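Grurden Community Archive Partnership
Progress report to the Daltow Fund
Reporting period: February to August

1. Purpose of this report

This report sets out what has been done under the grant for the Pavereck parish and estate papers, what remains to be done, and where the Partnership asks the Fund to agree a change. It follows the headings in the grant letter. Spending is reported separately on the Fund's own form.

2. Work completed

At the start of the period the Pavereck papers were held in tea chests and trunks in the old estate office at Grurden. All of the material has now been moved to the upper store. The move took longer than planned. The stairs could not be used while the handrail was being replaced, and two weeks in March were lost as a result.

The papers fill 210 boxes. Of these, 39 have been listed to item level and the lists checked by a second reader. The listed boxes cover the drainage accounts, the tithe correspondence and the earlier of the two runs of rent books. The remaining boxes have been given a short entry each, so that a reader who asks for something can at least be told which box it is likely to be in.

Thirty-five maps and plans were found rolled together inside a length of drainpipe. They had not been mentioned in any earlier list. They have been relaxed, flattened and placed in folders of the correct size. Several show field names which are no longer in use, and the largest gives the line of the mill leat before it was moved. The Partnership regards these as the most important find of the period.

3. The catalogue

Entries are made in Muli, the catalogue system adopted by the Partnership last year. Staff have found it suitable for letters and single sheets. It is less good with bound volumes, where each gathering has to be entered as though it were a separate item. The supplier has been asked for a change and has agreed in principle, although no date has been given.

Spelling of place names has been a difficulty. Pavereck alone appears in six forms before 1800. It was decided in May that the modern form should be used in the title of every entry and the original spelling kept in the description. Entries made before that decision are being corrected as time allows.

4. Condition and storage

The upper store has held a steady temperature since the window was lined. Humidity was too high for most of April and came down once the gutter on the north side had been cleared. Readings are taken every Wednesday and a copy of the log is available to the Fund on request.

Mould was found in 6 boxes, all from the same trunk. These were set apart at once and have been seen by a conservator, whose advice is that the mould is old and not active. Surface cleaning is still needed before the boxes can be listed or shown to readers. A quotation has been received and falls within the sum set aside for repairs.

5. Readers and public use

The reading room has been open one afternoon a week since June. Most enquiries have concerned family history, and a smaller number have come from people looking into boundaries and rights of way. Two local schools have asked for copies of the map showing the leat — these will be supplied once the copying stand has been repaired.

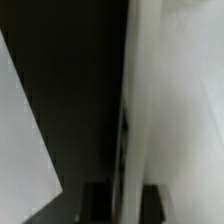
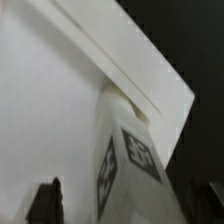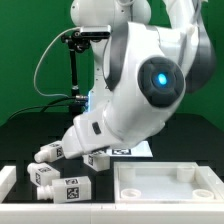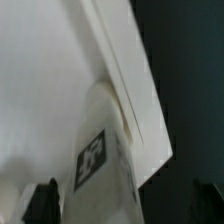

A small display of rent books and letters is planned for the autumn in the entrance hall at Grurden. The cases have been lent by the parish and will need new locks before anything original is put in them. If the locks are not fitted in time, copies will be shown instead.

6. Matters for the Fund's decision

The Partnership asks the Fund to agree to the following change. The grant letter expects the later rent books to be listed next. We should prefer to list the maps and plans first, given the number of requests already received for them, and to take up the rent books directly afterwards. The change would not affect the total cost or the closing date of the grant.

We also ask that the unspent travel money be moved to the purchase of map folders. Travel has been less than expected now that all of the papers are in one building, while folders of the larger size have risen in price.

7. Next period

Work between now and the next report will cover the cleaning of the mouldy boxes, the listing of the maps (subject to the decision above) and the correction of place names in Muli. The next report will be sent in February, together with a revised box list.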